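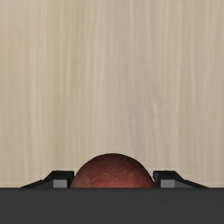 Progress report to the Moncrieff Fund, June 15, 2023

Dear Eva,

You asked for something short and readable instead of the big form, so I'm taking you at your word. I'll go through what we said we'd do, then the money, then what's bothering me.

The hedge first, as it's what you paid for! We planted the whole northern boundary at Brovow in February, in two long days, with the ground just soft enough to get a spade in. It's mostly hawthorn and blackthorn, with hazel, dog rose and a bit of holly where the old wall shelters it. The row runs from the lane gate down to the burn and I walk it most evenings now (partly for the plants, partly because the lapwings are back in the bottom field and I like to hear them). The hawthorn has come away beautifully. The holly is sulking, but holly does that, and I'm told not to fuss over it until next spring.

We've had losses. Nine of the hazels are dead, all in the same wet stretch near the burn, and I should have seen it coming - the rushes there are up to my knee. Ruairi Cruickshank came over from Torkoleo to have a look and thinks we ought to put alder or grey willow in that bit and leave the hazel for higher up. He's laid more hedges than I've had hot dinners, so that's the plan for the winter. I've already asked the nursery to keep some alder back for us.

Rabbits have been less of a nuisance than I feared. The guards have held up well, apart from a run near the gate that blew over in the spring gales and ended up in the lane. I fished them out and put them back with longer canes. The voles are another matter, and I've been pulling the grass away from the stems by hand, which is slow and hard on the knees. 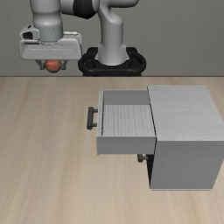
On the mulch, I know we'd written woodchip into the plan and I've only managed it along the top half. The tree surgeon who was going to drop it off changed jobs, and the next cheapest lot would have had to come by lorry, and the track won't take a lorry. I've used old hay on the rest. It's doing a decent job of keeping the damp in, though it has brought some thistles with it, so I can't say I'd choose it again. If you're happy with the swap I'll carry on with hay until the autumn and look for chip again once people start their winter felling.

Now the money. The plants came in a little under what we'd budgeted and the canes and guards a little over, so those two more or less cancel out. We still have £100 set aside for tools. I'd like to spend it on a second decent spade and a pair of loppers, if that's all right with you, because at the moment we're sharing one good spade and everyone eyes it up in the morning. The receipts are in the envelope with this letter. One of them has got damp and the date has run, but the total is still readable.

The school visit went ahead as well. Ten children came with their teacher, and each of them planted a dog rose by the gate and tied a label on it. They were very keen on the worms, much keener than on anything I had to say about hedges. The roses have all taken, and a couple of families have stopped in the lane since then to check on theirs, so I've left the labels on.

What's bothering me is water. We've hardly had a drop for weeks and the top end is on thin, stony soil. I've been taking cans up on the quad in the evenings, and it's fine for now, but I can't keep that up all summer on my own. Ruairi has offered the loan of a small bowser if we can fetch it. I'd need to borrow a trailer with a proper hitch, so if you know of anybody in the valley with one sitting idle, please do give them my number.

Still to do before the next report: replace the dead hazels, mend the fence by the burn where the sheep lean on it, and sort out the gap at the lane gate. I'd love you to come and see it, any evening that suits. Bring boots - the bottom end is boggy even in this weather.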